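From: Lorraine Mapplebeck
To: Stolley Suturing & Skin Repair list
Date: 27/10/2023
Subject: Re: gaping at the wide end

Hi Reece, hi all,

Sorry for the slow answer, I've had the practice room upside down since we got back from Penrose.

Reece Whiteley wrote:

> Has anyone else got trouble with the last couple of stitches on a straight cut?
> I start at the narrow end, everything sits beautifully, then I get to the part
> where it opens up and the edges won't meet without me hauling on them. Dad
> (Cyril, some of you know him from the Busby days) says I should start in the
> middle. Hüsnü says it's my bites. Also, how long do you leave your tails?

Hüsnü is right, I'm afraid, though your dad isn't wrong either! If the cut is the same width all the way along, I'd go for the middle first and then halve each side, the way you'd pin a hem. If it's narrow at one end and gapes at the other, I'm quite happy working along from the tight end, as long as the spacing stays even and you don't start taking greedy bites once it gets wide. That's nearly always where the hauling comes from. Go in a bit further back from the edge on both sides, the same distance each time, and let the curve of the needle do the travelling. If you push it straight like a darning needle you'll come up too shallow on the far side and the edge will roll in.

I went through 31 of the Skinus pads in August (yes, I kept the receipts, don't ask) and the ones I was pleased with were all ones where I'd slowed down for the last third. Sotiris Triantafyllou makes his group stop with the needle halfway through and look at where the point has come out before they pull anything, and I've pinched that for mine.

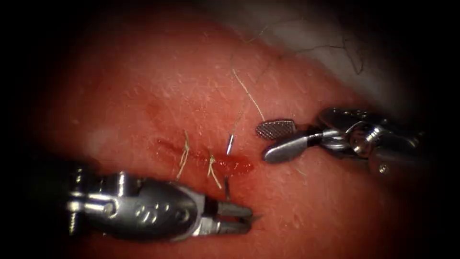

Tails are a matter of taste up to a point, but leave enough that you can get hold of them later and not so much that they wander into the next stitch. I trim as I go, straight after each knot. The two finished ones there are about how I like them, snug with the edges drawn together and the ends cut short, and the third has the needle point just out above the cut, so that's your moment to stop and check before going any further. The widest bit is still to the right of it, so even spacing matters from there on.

Bring a couple of your pads to Stolley next time and we'll have a look at the bites together. I've got 24 spare if anyone else is short, and the kettle's been mended.

Lorraine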